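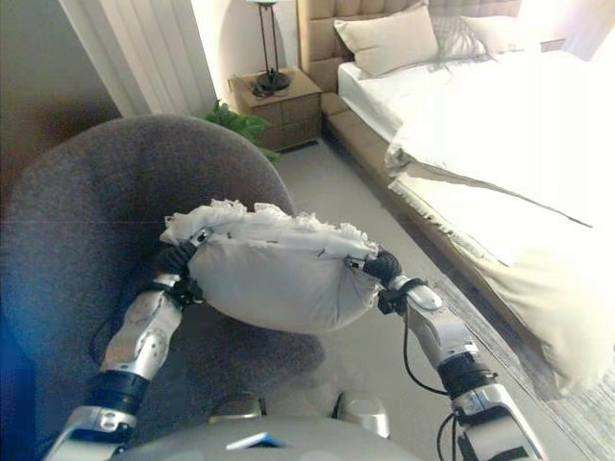

Light gray pillow and dark gray armchair

About Tornon

Welcome, and thanks for clicking the "about" link, which hardly anyone does on a music site (we can see the numbers, and we love you for it).

Tornon is a small record label and an even smaller concert series, and we put out noisy, buzzing, stubborn electronic music by people who mostly make it at home after work. Some of it you can dance to. Some of it sounds like a fridge having a bad night, and we mean that as high praise. If you grew up taping late-night radio shows and wondering what on earth you'd just heard, you'll probably feel right at home with us.

We started out as a mail-order list in Pundstead, two friends with a shared love of cassettes and a shared post office box. The first release was a split tape by Larnon and Tapsell, 20 copies, dubbed one at a time in real time, which means we heard that tape a lot. Larnon still records for us. Tapsell went quiet for a long while and then sent us a whole album one December without so much as a note in the envelope, and it's still one of the best things in the catalog, if you ask us (please do ask us, we'll talk your ear off).

The catalog now runs to 174 releases. Most are tapes and downloads, with a bit of vinyl when we can afford it. We don't have a house sound, or if we do we've never managed to agree on what it is. One of us hears old factory music in everything, and the other one insists it's all pop songs with the lights turned off.
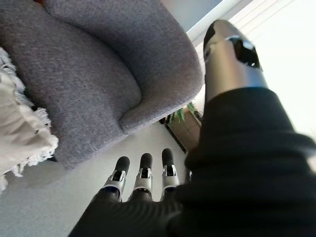 Gray armchair with an off-white knitted throw

The concerts came a little later. We put on 7 nights a year, always in Pundstead, always with 2 acts on the bill so that you can catch the last bus home. Doors are early and the first act really does start when the poster says so. We know that's not very rock and roll! But we've all stood in a cold room until midnight waiting for somebody to find a power strip, and we decided we'd had enough of that. It does get loud, so there's a bowl of free earplugs by the door, and you're welcome to take a pair for your neighbor as well.

How we work with artists is pretty simple. We split whatever comes in down the middle once the pressing or dubbing is paid for, and the artist keeps the rights to everything, always. There's no long contract, just one page in plain words, and if you want to put the same songs out somewhere else next year, go right ahead and send us a copy.

Demos are very welcome. Send a link, three tracks at most, and tell us a little about how you made them. We listen to every single one, usually on a Sunday with the coffee on, but we're slow, so please give us a couple of months before you start to worry. We're also always glad to hear from record shops, radio people, and anyone with a working tape duplicator they'd like to part with.

Orders go out on Tuesdays and Fridays. Stickers are free, just leave a note at checkout.

Page last updated Thursday, September 29, 2022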